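Neue Kochecke im Darnberger Nachbarschaftshaus: Ab sofort wird elektrisch gekocht

Darnberg, 29. Mai – Na endlich! Seit November wird in der Teeküche vom Nachbarschaftshaus gewerkelt, und jetzt darf man wieder rein. Ich war gestern Nachmittag da, hab mich durch den Flur mit den alten Kinoplakaten gequetscht und mir von Nélida Quezada zeigen lassen, was sich verändert hat. Der alte Gasherd ist weg, und zwar ganz. Gekocht wird jetzt mit kleinen Elektrotöpfen, die man einfach auf die Arbeitsplatte stellt.
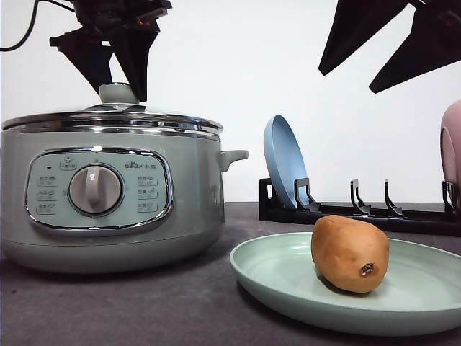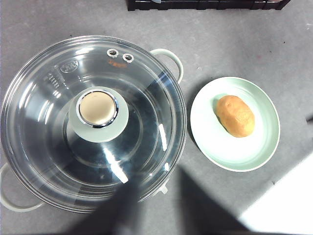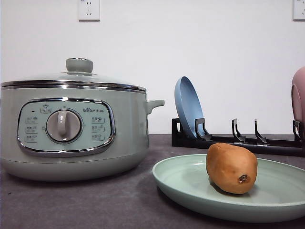
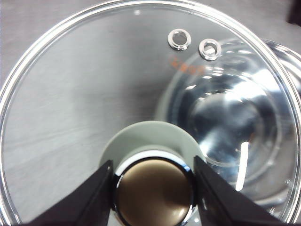
Der Abschied vom Gas war bei uns im Viertel ja ein Riesenthema, und ich gebe zu, ich hab im Winter auch gemeckert. Die Leitung stammte noch aus der Zeit, als im Haus die Wäscherei Olivares war, und eine neue hätte mehr gekostet als der ganze übrige Umbau. Also elektrisch. Die Töpfe sind blassgrün, mit Glasdeckel und einem dicken Drehknopf vorne, und weil die Beschriftung drumherum chinesisch ist, stand ich erst mal davor wie der Ochs vorm Berg. Po-yen Siu hat mir dann alles der Reihe nach vorgelesen und schreibt bis nächste Woche kleine deutsche Schildchen, die an die Wand kommen. Am Topf selbst soll nichts kleben, darauf hat er bestanden, das gehe beim Abwaschen sowieso wieder ab.

Bezahlt wurde das Ganze zum größten Teil über das Sommerfest im letzten Jahr, da sind 1.630 Euro zusammengekommen. 947 Euro davon sind in die neue Elektrik geflossen (zwei getrennte Stromkreise, damit nicht wieder beim ersten Wasserkocher das halbe Haus im Dunkeln sitzt – wer beim Adventskaffee dabei war, erinnert sich). Vom Rest wurden Töpfe, Geschirr und ein paar Kleinigkeiten angeschafft. Einige Teller sind übrigens auch in diesem hellen Mintgrün, das hat Nélida ausgesucht, und ich finde, es macht den Raum gleich viel freundlicher. Im Haus gibt es dazu natürlich auch andere Meinungen. Teun Dierckx nennt die Farbe nur noch »Zahnarzt«, isst aber jedes Mal mit.

Was gibt es nun zu essen? Zum Start wird es bewusst einfach gehalten: Kartoffeln, Suppe, Brötchen dazu. Der Mittagstisch heißt ab jetzt »Clilirora« – fragt mich nicht, das haben die Kinder aus der Hausaufgabengruppe abgestimmt, und es steht inzwischen schon groß auf der Tafel am Eingang. Gekocht wird immer zur Mittagszeit, gegessen ab halb eins, und wer schnippeln will, kommt einfach eine Stunde früher. 200 Portionen im Monat hat sich die Gruppe vorgenommen. Das klingt erst mal nach viel, aber vor dem Umbau waren es in guten Monaten auch nicht weniger, und da hat der Herd noch auf zwei von vier Flammen gestreikt.

Ein bisschen umgewöhnen muss man sich schon. Früher stand da der große Suppenkessel, aus dem man das ganze Haus satt bekam, jetzt laufen eben mehrere kleine Töpfe nebeneinander. Jocelyn Ocampo, die den ersten Kochtag übernimmt, sieht das ganz gelassen: »Dann machen wir halt einen mit Fleisch und einen ohne, und einen ohne Sellerie für Teun.« Sie will auch mal Reis mit Bohnen probieren und später im Jahr Marmelade, wenn die Pflaumen vom Hof reif sind. Ich hab mich für die Marmelade schon eingetragen, gleich auf der ersten Zeile!

Am meisten gefreut hab ich mich über etwas ganz anderes, nämlich dass es endlich wieder einen ordentlichen Platz fürs Geschirr gibt. Hinten an der Arbeitsplatte steht jetzt ein langes schwarzes Abtropfgestell, und damit ist hoffentlich Schluss mit den wackligen Tellertürmen auf dem Geschirrtuch. Ich hab da letztes Jahr zwei Schüsseln auf dem Gewissen gehabt und bis heute ein schlechtes Gefühl deswegen.

Noch offen ist das Licht über der Spüle. Die Firma Detelus hat die Lampe geliefert, allerdings mit der falschen Halterung, und die richtige soll in den nächsten Tagen kommen. Prys James hat angeboten, sie anzuschrauben, sobald sie da ist. Bis dahin spült man halt am Fenster. Und der Vorratsschrank klemmt wie eh und je, da hat der Umbau leider gar nichts geändert – unten links anheben, dann ziehen.

Wer mitessen möchte, trägt sich bitte bis zum Vorabend in die Liste im Flur ein, der Beitrag liegt wie bisher bei drei Euro, Kinder essen für 50 Cent mit. Gesucht werden außerdem noch Suppenlöffel, von denen sind beim Ausräumen erstaunlich viele verschwunden, und ein Sieb mit Stiel. Messer bitte keine mehr bringen, davon haben wir eine ganze Schublade voll. Abgeben kann man alles bei Nélida im Büro, vormittags ist eigentlich immer jemand da, sonst einfach in die Kiste neben der Garderobe legen.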